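Skendora Plumia 3 teleoperation gloves: review after a season of use

Filed under: Hardware, Teleoperation
Reviewed by Jeanie Yule

Skendora's Plumia gloves have been through two earlier versions, and we skipped both. The first had no usable thumb opposition and the second needed its own base station. The Plumia 3 drops the base station, adds a rotation sensor at the root of the thumb, and ships with a new release of Ritchie, the company's recording software. We bought one pair at list price in the medium size and have used it as our main input device for bimanual demonstrations. Skendora had no input into this review and did not see it before it went up.

What is in the box

One left glove, one right glove, two forearm cuffs with the inertial units, a waist clip that holds the battery and radio, a USB receiver, three cables and a bag of spare fingertip caps. The foot pedal is sold separately. Buy the pedal. Without it, starting and stopping a recording requires a pinch gesture, and the gesture ends up in the data.

There is no printed manual. The PDF covers installation adequately and retargeting poorly.

Fit and wear

The gloves are a knit base with the bend sensors stitched along the back of each finger. The palm is open, so you can still type and hold a screwdriver. Sizing runs small. Greer Drummond, who did most of the recording, normally takes a medium work glove and found the little finger short enough to pull the sensor off the knuckle when making a fist. That shows up as a few degrees of false flexion at rest, and recalibrating does not fully remove it. If you are between sizes, order the larger one.

The cuffs matter more than the gloves. They have to sit on the flat of the forearm, a hand's width behind the wrist bone, and they have to be tight. A cuff that rotates during a session rotates your wrist frame along with it. We marked the strap position with tape and have had less trouble since.

After an hour the knit gets warm. After two hours the wearer's arms are the limiting factor, as with any system that asks a person to hold their hands out in front of them.

Calibration

Five poses: flat hand, fist, thumb across palm, pinch, and arms forward. The whole routine takes less time than putting the gloves on. Ritchie stores a profile per wearer and offers to reuse it. Decline the offer. Reused profiles were consistently worse at the thumb, and the thumb is the joint you will care about.

The arms-forward pose sets the relationship between the wearer's shoulders and the robot's. Stand square to the operator's display when you hold it. If you are twisted, every reach afterwards will be skewed to one side, and the skew is small enough that you will spend ten minutes blaming the arm.

Drift over a session is acceptable. We saw heading drift in the cuffs large enough to notice, and the re-zero command (pedal held down, arms forward) clears it without restarting the recording. The re-zero event is written to the log with a timestamp. Ritchie does not remove the jump from the pose stream, so your own processing has to look for it.

Latency

Skendora's sheet gives glove-to-receiver latency only, which is of limited use. We measured from finger movement to commanded joint position at the controller and got a median of 18 ms over the radio link. Cabled operation was slightly quicker and no more stable. The figure excludes whatever your arm and hand need to respond, and on our robot that is the larger share by a wide margin.

At this level the delay is noticeable on fast reaches and absent from slow manipulation. Operators adapt within a few episodes. Dropouts were rare with the battery clip on the front of the waist and frequent with it at the back. A body between the transmitter and the receiver is enough to cause them.

Retargeting

The robot's hands have a thumb and four fingers, and the mapping from glove to hand is where most of our setup time went. Ritchie offers two modes. Joint mode copies flexion angles across. Fingertip mode solves for fingertip positions relative to the palm.

Joint mode looks natural and grasps badly. The proportions of a human hand and a robot hand differ enough that a closed pinch on your side leaves a gap on the other. It is fine for power grasps: bottles, fruit, anything you wrap your fingers around.

Fingertip mode closes the gap, at the cost of some odd postures in the ring and little fingers. There is a weighting table in the settings that lets you favor thumb, index and middle. Set the outer two fingers low and most of the oddness goes away. The default weights are equal and should not be.

Switching modes mid-episode is possible from the pedal. We advise against it. The commanded pose steps at the switch, and a policy trained on those episodes will learn the step.

There is no force feedback. A vibration motor in each fingertip cap can be driven from the hand's current readings, and it gives a usable contact cue at moderate loads. For light contact it is silent. Operators learn to judge contact by eye, so the viewpoint you give them counts for a lot. A head-mounted camera worked well for reaching and poorly whenever the back of the hand covered the fingertips.

Tasks

Over the test period we recorded over 600 episodes with the Plumia 3. The bulk were tabletop work on a felt mat with ordinary items laid out on it. Snack packages, a drink bottle, a toothpaste tube and a banana cover a useful range of stiffness and surface. The felt stops round things from rolling and gives thin things a little to sink into, and both effects help the operator.

Large, soft or round items were easy. The bottle was reliable from the first session in either mode. The banana was reliable as long as the operator approached across the curve. Snack wrappers were slower, as the crinkled ends collapse under the fingertips and give no vibration at all. Tubes were fine by the body and awkward by the cap.

The hard task was putting a coin through the slot in the top of a framed coin box. It needs a precision pinch, a rotation to bring the coin in line with the slot, and a vertical approach with the hand blocking part of the view. We set aside 200 episodes for it. 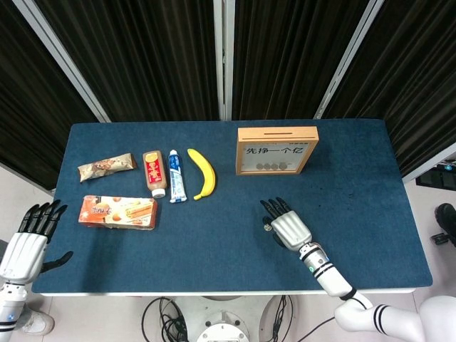
Coin task: coin pinched in the right hand, coin box at the right of the mat.

Most failures came in the rotation. The coin is held by two small contact areas, and any mismatch between the operator's thumb and the robot's shifts it in the grip. Operators then compensate at the wrist, reach the end of comfortable wrist travel, and have to put the coin down and start over. Raising the thumb weight in fingertip mode helped more than any other single change. Slowing the arm's velocity limit helped second most.

Alignment over the slot was less of a problem than expected. Ritchie has a scaling option that reduces hand translation relative to the operator's motion, and at half scale the final descent was manageable for everyone who tried it. Scaling applies to translation only. We would like the same control over wrist rotation.

Success improved steadily with practice on this task and hardly at all on the others, so budget for operator training if you intend to record fine work. Throw away the early episodes or tag them clearly.

Ritchie software

The recorder writes glove data, commanded poses, robot state and camera streams to one file per episode with a shared clock. Synchronization was good. The file format is documented and the Python reader works without modification.

The episode browser is weaker. It plays back one camera at a time, has no bulk tagging, and sorts by file name. Marking an episode as failed takes three clicks, in a list that scrolls back to the top after each one. We wrote a script to do the tagging from the pedal log instead.

One crash occurred on a Sunday session, when the disk filled. The open episode was lost and the earlier ones were intact. A free-space warning would be a reasonable addition.

Against leader arms

Our previous setup used Jellano leader arms with trigger handles. For gripper work the Jellano is still better: joint-to-joint mapping, no drift, nothing to calibrate, and it holds its position when you let go. It cannot address individual fingers, and that rules it out for a five-digit hand. The Plumia 3 is also easier to pack and leaves the operator free to walk to the table, move an object and walk back.

Labs that run both grippers and hands will probably want both devices. If you only have grippers, there is little here for you.

Durability

One fingertip cap split and was replaced from the spares. The stitching over the left index sensor has begun to lift at the second joint, with no effect on the signal so far. The Velcro on both cuffs collects felt fibers and needs cleaning with a stiff brush every few sessions. The battery lasts a working day.

Good
Low, consistent latency
Thumb rotation sensor works
Fingertip mode with adjustable weights
Clean file format, good synchronization

Less good
Sizing runs small
No rotation scaling
Vibration cue absent at light contact
Episode browser
Pedal not included

Verdict

Recommended for dexterous hands, with the pedal, one size up if in doubt. Expect to spend the first week on retargeting weights. We will update this page if the lifting stitches get worse or if a Ritchie release fixes the browser.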